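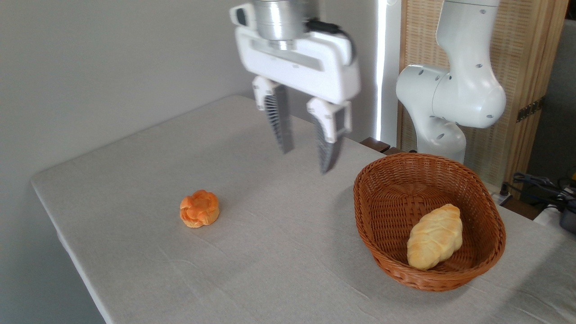 orysia_s
Bread basket question, need answers fast as I'm doing the table for the Saltlow bake morning and it's creeping up on me. Do you lot mix sweet and savoury in one basket or keep them apart? I've got the oval wicker one, reddish brown, fits one long roll lying at a slant and then there's a fair bit of space left. Flower pastry is out on the cloth for now becuase I can't decide. Does it go in with the roll or get its own plate? Cloth is the light grey and it's staying, don't start on the cloth.

November 8, 2018

crumbtray
Own plate. Glaze gets on the bread, bread gets on the glaze. Done.

marl70
In with the roll. Looks mean otherwise, one roll rattling about in a basket. Fill it up. Couple more rolls, pastries on top, folded napkin under the lot.

crumbtray
On top?? So anyone who wants bread has to paw through the pastries first. No.

marl70
Tongs exist

pennyloaf
What's the flower one, is it the Stirby recipe? The petals look like it, scalloped all the way round. Mine never hold the shape, they spread and I get a blob with dents. What are you doing different

orysia_s
It's the Stirby one yes, but I chill them after cutting. Half an hour at least, more if kitchen's warm. And press the middle less than it tells you. The recipe says flatten it, I don't, I like it a bit raised.
Egg wash twice on top, never down the sides or they stick and don't rise even. That's why mine are paler round the bottom.

pennyloaf
Twice! ok. trying that

doolanroad
Wicker with no liner is asking for trouble anyway. I did the Doolan fete with bare baskets and was picking crumbs out of the weave till December with a cocktail stick. Tight weave round the rim is worst. Line it. Paper or cloth, don't care which.

crumbtray
Agree with that. Line it.

marl70
You can just turn it over and bang it

doolanroad
You can not just bang it. Seeds. Sesame gets right in there and sits.

orysia_s
No seeds on mine, plain crust with the diagonal ridges, but fair point. Have got white napkins somewhere. Would white look odd on the grey?

marl70
White's fine. Check would be better

tilly_w
Depends how many people? For a handful I'd do one basket and one plate. If it's a proper crowd the basket is just for show, bread goes out sliced on boards. We had 87 through the door at ours and whole rolls were a pain, everyone stood there holding one and no knife in sight

orysia_s
They've sold 70 tickets. So not tiny. Hadn't thought about knives, bother.

tilly_w
Slice half, leave half whole in the basket. Looks nice and people can get on with it

crumbtray
If you slice do it late. Pale crust like that goes dry quick once it's cut – mine was like toast by eleven.

pennyloaf
What weight are your rolls Orysia? Mine come out enormous and there's no way they'd lie in an oval basket, ends stick up over the rim

orysia_s
I make 495g of dough into six. Roll it long, then score on the slant. Go shallow on the cuts, deep ones open up and it ends up wide and flat.

pennyloaf
Ah I was getting four out of nearly the same. That'll be it

marl70
Still think it's daft to have two lots of crockery out for one table. Basket's big enough, put a twist of paper down the middle, bread one side, pastries the other. Everyone happy

crumbtray
Everyone isn't, but a divider is better than a heap I'll give you that

doolanroad
Divider slips. Tried it. Sloped sides, nothing stays put, pastries end up sliding under the bread. If you must, use two smaller baskets. Starnov do a pair, not dear, bit shallow though

tilly_w
Had the Starnov ones, handles came off. Get a plate

orysia_s
Right. Going with: basket lined, whole rolls only, sliced on a board next to it. Pastries on the big white plate at the other end. Sorry marl.
Now what about butter, pats or one dish?

crumbtray
One dish, two knives

marl70
Pats, obviously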